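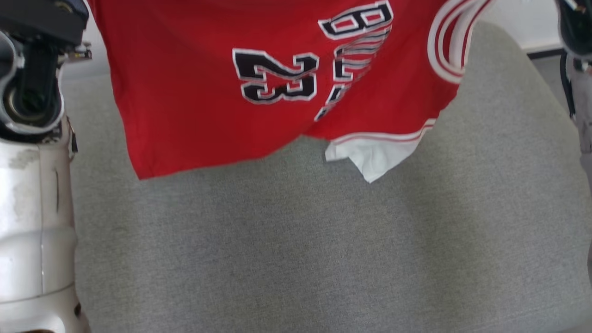 Zumow is a two-arm laundry helper, and laundry is a great way to find out whether a machine can do chores yet. Cloth never lands the same way twice! Take a basketball jersey: slick numbers, striped trim, a lower edge that droops wherever it likes. With a gripper on each side, the arms can hold one up over an upholstered seat, and if the big 23 is upside down, that's a perfectly good start for a fold.

Can it do your whole basket? Not yet. In our trials at the Cervantes workshop Zumow folded 293 of 300 tops, which thrilled us, but it is still slower than you are. Socks are hit and miss, and fitted sheets beat it every time (they beat most of us too).

What's in the kit
2 arms with soft-touch grippers
Mollimetti folding software, with 4 fold styles
Flarkemier stand, height adjustable

Good to know
Buttoned shirts need to be buttoned first. Dark towels on a dark couch can confuse it – a light surface works much better. Keep pets and small kids out of reach of the arms while it's running.

A sock update is planned for August, free for all owners.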